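Search this site
Enter keywords

Short Game Corner: Getting Your Distance Right on the Long Putts

Last updated: July

Most three-putts on our greens start with a first putt that finishes six feet short or six feet past. The line is usually fine. Players spend a long time crouched behind the ball reading a break of two inches, then hit it with no clear idea of how hard. If you want to take a couple of shots off your score before the end of the season, work on pace first.

Phyllis Bunting, who runs the morning putting session, starts everyone with the same drill. Take three balls to the practice green and find a flat stretch. Put a tee in the ground and pace off 40 feet. Putt the first ball toward the tee, and before you look up, say out loud whether it's short, long or good. Then look. Do the same with the other two. After a few rounds of this your guesses get closer, and so do the putts.

The length of the stroke should control the distance. Many of us take the putter back the same short amount every time and then jab at the ball when the hole is far away. A jab is hard to repeat. Let the putter swing back farther for a longer putt, and let it come through at least as far as it went back. Keep your grip pressure the same all the way. If your knuckles go white, you're squeezing. 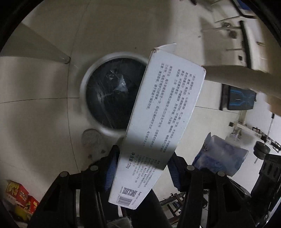

Slopes need a separate word. On an uphill putt, pick a spot a foot or two beyond the hole and putt to that. On a downhill putt, pick a spot short of it and let the ball trickle down. The back half of the sixteenth green is the best place to learn this, as anyone who has been above the hole there will know. Walk to the low side before you putt and look back up. The slope is easier to see from there, and your feet will pick up some of it on the way.

Grain and moisture matter too. Early in the morning the greens are slower with dew on them, and a putt that runs out nicely at noon will stop well short at seven. Hit a few on the practice green before your tee time and adjust from there. Five minutes is enough. Start with long ones and leave the short ones for last, so that you walk to the first tee having heard a few drop.

If you want a game to go with the practice, try Ladder. Lay a club on the green as a backstop and putt from 10 feet, 20, 30 and 40. Each ball has to finish between the last ball and the club. If one hits the club or comes up short of the ball before it, start over. It's harder than it sounds -- two or three clean ladders in a session is good going.

The morning session meets at 8:30 on the lower practice green and is open to all members. Bring your own putter and three balls of the same make. There is space for 16 players, and the sign-up sheet is by the pro shop door. Phyllis will cover bunker play from wet sand in the next issue.

Filed under: Tips & Instruction | Putting | Member News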